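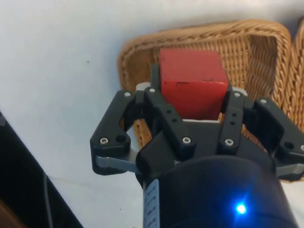

December, bench notes, baskets and block

Start 9:40. Continuing from the previous page. Two wicker baskets (Kocabaş, the shallow rectangular pattern with rolled rim), red wooden block, white cloth on the long table. Purpose is to settle whether this basket goes into the Gavell sorting set as the tray, or whether we go back to the Plorow molded one. Marthinus Cele prefers the molded tray on cost. I have no preference yet.

Baskets labeled K1 and K2 on paper only. No stickers on the weave; the adhesive residue from the last batch took longer to remove than the tests took to run.

Weights, kitchen scale, tared:
K1: 224 g
K2: not recorded, scale timed out, repeat
Block: 31 g

K2 repeated after lunch, same as K1 within the resolution of the scale.

Rocking. Each basket set down on the bare tabletop before the cloth went on, pressed at each corner in turn. K1 rocks slightly on one diagonal. K2 sits flat. With the cloth under it K1 no longer rocks, or not enough to feel. The base strands on K1 have a high crossing near one corner which can be pushed down with a thumb but comes back. Steam might set it. Not tried.

Shedding. Shook each basket ten times over dark paper. Both drop short fibers and a little dust, K1 more than K2. Second shake of K1 was much cleaner than the first. Suggest asking Kocabaş whether the baskets are brushed before packing. If they are, the brushing is not doing much.

Rim. Ran a nylon stocking around both rims, then along the inside of the walls. One snag on K1 where a strand end comes up under the roll, trimmed flush. None on K2. The inside walls snagged in several places on both, all minor. Acceptable for a tray. I would not accept it for anything meant to hold knitwear. 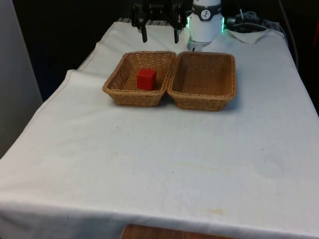 Spacing. Long sides together, rims nearly touching, is the layout in the draft instruction sheet. It works on this table. The walls slope, so the rims meet well before the bases do, and the dimension on the sheet should be given at the rim. At present the drawing gives base size only and anyone laying out a shelf from it will come up short. Correct the drawing.

Block in the basket. The floor weave is coarse compared with the faces of the block, and I expected it to sit crooked on the crossings. It sits upright. Tried each face down, various places on the floor, both baskets. The one bad spot is over the high crossing in K1, where it leans enough to notice. Dropping it in from rim height gives a dull sound and a short bounce. The molded tray was a good deal louder on the same drop, which matters to the people who will have a roomful of these going at once.

Block finish. Drilten red, matte. Previous sample had a gloss coat that came off on the weave. For this one the faces were rubbed back with 2000 grit between coats and the edges eased by hand. Rub test on white cotton, dry: no transfer. Rub test on white cotton, damp: faint pink, visible only next to a clean piece. Repeated on a different face, same result. Left the damp cotton wrapped around the block for 10 minutes with an elastic band, no darker than the plain rub.

The faint pink is still a fail against our own sheet. Ask Drilten for cure time at room temperature. I may have handled it too early; the can says nothing useful and the data sheet we have is for the gloss.

Cloth. Same white cloth as the last round, washed but not bleached. The old marks have not come out: one yellow-brown, the rest fainter and scattered, plus some dark specks. None are red, so none are from the block. For the damp transfer work a fresh piece of cotton was used each time and the tablecloth was not relied on. It does need replacing before anyone does a color judgment on this table. Ironing would help as well.

Cloth also creeps when a basket is dragged. Lifting avoids it. If the cloth stays in the procedure, clip it at the back.

11:15. Changed layout to one basket behind the other.

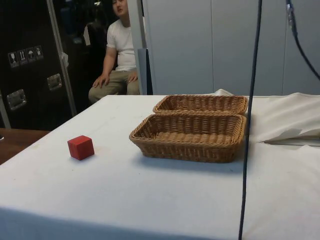
End to end reach is worse in this arrangement if you are working from the front, as the far basket has its floor hidden behind the near rim. Fine for storage. For sorting I would keep them side by side. The spare cloth bunched up toward the back right, which did no harm but takes up depth that the rear basket could use.

Block placed on the cloth beside the baskets for this part. The red against white is easy to pick out from a chair. Red against the tan weave is also easy, less so with the ceiling light off. No other colors here to compare. The blue sample is still with Marthinus.

Rim contact: slid the front basket back until the rims met, then pushed a little further. The rims ride over each other under light pressure instead of stopping. No damage seen to either roll. A molded edge would give a positive stop. Point for Plorow.

Interim position:
K2 acceptable as received.
K1 acceptable after trimming, marginal on the high crossing.
Block not yet acceptable, damp transfer.
Drawing wrong, rim dimension missing.

To do
Email Drilten re matte cure time.
Email Kocabaş re brushing, and whether the base can be pressed flat before the rim goes on.
New cloth.
Steam the corner of K1, weigh down overnight, check rocking on the bare table.
Get the blue block back.
Repeat damp rub on this same block once it has had another week on the shelf, same cotton, same elastic band. Cotton offcuts are in the drawer under the scale.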